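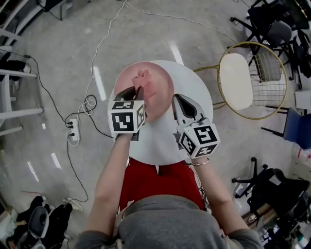
Week 4 Handout: Opinion Writing and Local Government

Reading a column that defends an officeholder

Last week we took apart a news report on the Skirkbridge bypass vote. Now for the fun part — the opinion pages! Columns about governors and mayors are some of the liveliest writing in any paper, and they reward slow reading. Bring a pencil and mark up everything.

Our text is the Fedholm column on the city's road program. It claims 187 streets repaved and 2,000 households connected to new drains. Before Friday, sort its sentences into these groups:

1. Claims you could check in a public record (the 187 streets, the Plenero drainage contract).
2. Judgments the writer wants you to share ("tireless," "visionary").
3. Remarks about rival writers or their motives. Watch these closely, they often turn up right where a figure ought to be.

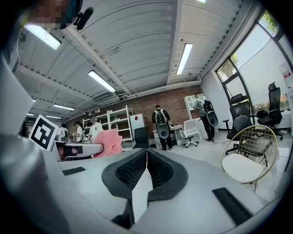

4. Silences. What would a resident of Martinelli ward ask that the column never mentions?

A good trick: cover the adjectives with your thumb and read the paragraph again. Does it still argue anything? Some do, and it's a real pleasure to find one.

Assignment, due Fri 22 January

Write a reply to the column, 47 lines at most. You may agree with it! Quote it fairly at least twice and cite one budget document. Worth 10 points. We'll come back to the strongest replies in April, when we start on editorials — keep your drafts.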